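The Tea Corner at Ekance: A Gallery

Welcome to our little tea page! We started it after so many kind messages about the tea table at our September open day, and I've been promising ever since to put everything up in one place.

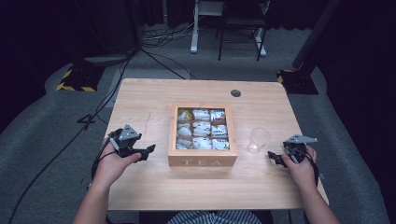 The tea box, nine compartments and every one of them stocked, with a clear cup set beside it on the pale wooden table. I do love a box that says TEA on the front, even as faintly as ours does.

Anneliese Wiegand wrote to us that she keeps her peppermint well away from everything else, in a tin with a tight lid, as a week next to it will make the plainest black tea taste like toothpaste. She also asked that we please, please not put the chamomile at the back where short people can't find it. Point taken, Anneliese, and we've had a good shuffle of things on your account.

A few more words while I'm here, seeing as people keep asking how we look after it all.

Choosing the box. We went back and forth for ages between this style and a stack of tins. The tins came from Stevholm and they were lovely to look at, a beautiful deep colour, but you had to open each one to see what you were getting, and with a queue behind you that becomes a bit of an ordeal (I speak as someone who dithers). A clear lid means you can have your dithering done before you even reach the table.

Filling it. We order from Havlíček twice a year and the last carton held 235 bags, so most of them live in the cupboard until there's a gap to fill. I like to top up in the evening, when it's quiet and the kettle has had its last boil. Older packets come to the front and the new ones go in behind, same as you'd do with the milk at home.

Favourites. We kept a tally over the open day, mostly out of nosiness, and English breakfast won by a country mile with 158 cups poured. Lemon and ginger did far better than I'd have guessed, and I've become rather fond of it myself with a spoonful of honey.

Cleaning. A soft cloth, barely damp, and then a dry one straight after. Tea dust gets into the corners of the little partitions and an old pastry brush is just the thing for flicking it out.

If you've a favourite blend you'd like us to try, leave a note at the front desk or pop it in the suggestions book beside the biscuits.

Page updated May 20, 2021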